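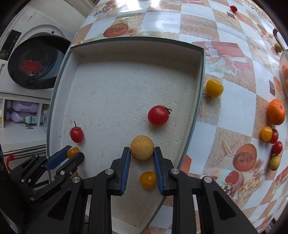

How to compare hand-held grippers without fooling yourself

Every gripper looks good in the clip that comes with it. Somebody picks up an egg, somebody puts down an egg, music plays. I have read enough of those pages to stop believing any of them, and this is the test I run before I let a new set of fingers near a project. You can do it in an afternoon on a kitchen table.

I'll use two names throughout. Asante is the finger set with the soft pads, and Urau is the older one with bare plastic tips that I keep as a baseline. Swap in whatever you have.

What you need

A shallow cardboard tray with low walls. Cherry tomatoes, in more than one size and ripeness. Something with a rougher skin, such as longans or very small potatoes. A mandarin for the wide end. Kitchen scales, a pen, paper, and a second person to write things down.

Don't use foam balls. They squash, they grip back, and they forgive everything. Dasasell sells a "standard object kit" that is mostly foam and I have yet to see a gripper fail on it, which tells you how much it measures.

Step 1. Check the fingers before you touch any food

Open and close the gripper slowly while you watch the tips. They should meet square. If one finger arrives first, the object gets pushed sideways before it gets held, and you'll blame the pads for it later.

Then wiggle each finger sideways with the gripper half closed. Play in the pivots is the commonest fault I find on linkage designs. Tighten what can be tightened and write down what can't.

Wipe the pads with a damp cloth and let them dry. Do it again whenever you change the fruit. Juice makes some pads slide and others stick, and either one will ruin your numbers.

Step 2. Set out the tray

Put the fruit in loosely. Leave a few in the open, push a few up against the wall, and let two of them touch. The ones by the wall are where the trouble is. A thick finger that works nicely in the open often has no room to get down between a tomato and the cardboard, and you won't read that on any spec sheet.

Leave the stems on. They catch on pads, and they turn the fruit as the fingers close.

Step 3. Do the picks

Sixteen picks per gripper, per type of fruit. Decide the order beforehand and stick to it. The natural thing is to go for the easy ones first and then get tired of it, so your first gripper gets the easy fruit and the second gets the leftovers.

Each pick goes like this:

Open fully. Come straight down over the fruit. Close until it stops moving. Lift clear of the wall. Hold for 3 seconds. Put it down outside the tray.

If it drops, it's a fail. If you had to nudge it with the other hand, it's a fail. "It would have worked if" is a fail too.

Step 4. Write down damage separately

A firm squeeze will pass every lift test and leave you with soup. After each pick turn the fruit over and look for splits and dents. Then leave the picked ones on a plate until the next day and look again, as bruises take their time.

Step 5. Swap hands

This is the step people skip. Charito Lagman did my second set in July and beat my score with the Urau tips by a wide margin, same tray, same fruit. So a good part of what I'd been calling gripper performance was my wrist. With a hand-held tool you are testing the person as well, and any comparison with one operator in it should be read with that in mind. Mine included.

What I got

With the soft pads, 47 clean picks against a good deal fewer for the bare tips, both operators together. Nearly all of the difference came from smooth ripe tomatoes. On rough skins I couldn't separate the two, and close to the wall the thinner bare tips were, if anything, the better choice.

Is that enough to say Asante is the better gripper? For ripe tomatoes in the open, I'd say yes. For anything else I wouldn't put money on it. Druvemora quotes over 3000 cycles for its own pads, and that may be true, but a cycle on a bench with nothing between the fingers isn't a pick. Ask what was being held, and ask how they counted the drops.

If you try this and get the opposite result, send me your sheet with the fails left in.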